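Notes and results for my term project, Intro to Food Studies. Last edited Sunday, October 11, 2020.

# Does it matter what you eat your lunch out of?

So my original plan was to do a big history of the school cafeteria in Mandholm, and I gave up on that after one afternoon in the town library because the records stop right where it gets interesting (there's one folder of menus from the fifties and then a flood, apparently). What I kept coming back to was a smaller question. My roommate and I eat the same leftovers all week, and I always think mine taste worse out of the tub than off a plate. Is that a real thing or am I just spoiled?

## What I did

I asked people in my dorm and at the Varnell Street bus stop to fill out a one-page survey. I printed 100 copies and I got most of them back, some with soup on them. The questions were pretty basic:

- What did you eat for lunch yesterday?
- What was it in?
- Did you sit down?
- How much did you like it, from 0 to 100?

Then I ran a tasting with 11 people from my floor. Everybody got the same chickpea salad 3 times, once on a dinner plate, once in a plastic tub with a lid, and once in a paper cup. I mixed up the order so it wasn't always the plate first. My instructor said I should've used a blander food, and she's right, because people had a lot of feelings about the cumin!

## What came back

The plate won, but by less than I expected. In the tasting the paper cup came last for almost everyone, and the comments were all about not being able to get a fork in sideways. Nobody wrote that the food itself tasted off. They complained about reaching, scooping, dropping things on their shirts.

The survey was messier. People who sat down liked their lunch more, whatever it was in. I think that swamps everything else, and I didn't see it coming, so I never asked how long they sat or whether they were with friends. That's a hole in my data and I can't fix it now.

One thing I loved: a bunch of people wrote in the margins about lunches from when they were kids. Thermoses, foil, a bread bag used over and over. The Montoya reading from week four talks about containers carrying a sort of memory with them, and I rolled my eyes at it the first time, but then I had a stack of surveys saying pretty much the same thing.

## Setting out the food

I changed my mind a few times about whether to serve everything from one spot or hand it out. A shared spread is friendlier, but people pick differently when they can see what everyone else took, and I wanted them tasting, not choosing. I ended up handing it out. If I did this again I'd try it both ways and compare. 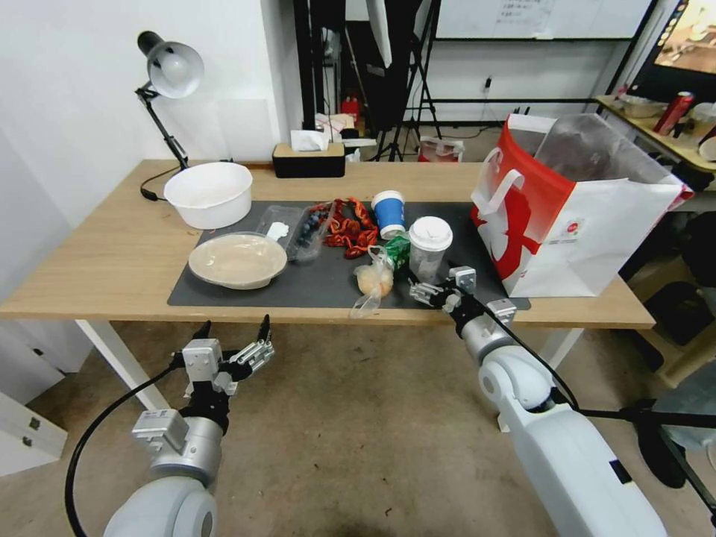
*Fig. 1. Food and containers grouped on a dark gray mat, with a shallow clear bowl of something creamy toward the left.*

## Stuff I'd change

I typed the survey answers into Markix, which is free for students and fine until you want to sort by two columns at once. Next time I'd go with a plain spreadsheet. I'd also run the tasting before dinner (mine was after, and people were full), and I'd drop the 0 to 100 scale, since half the answers were 75 or 80 and I don't think anyone knew the difference.

I'm hoping to pick this up again in April for the spring methods class, with the sitting-down question put in properly and a lot less cumin.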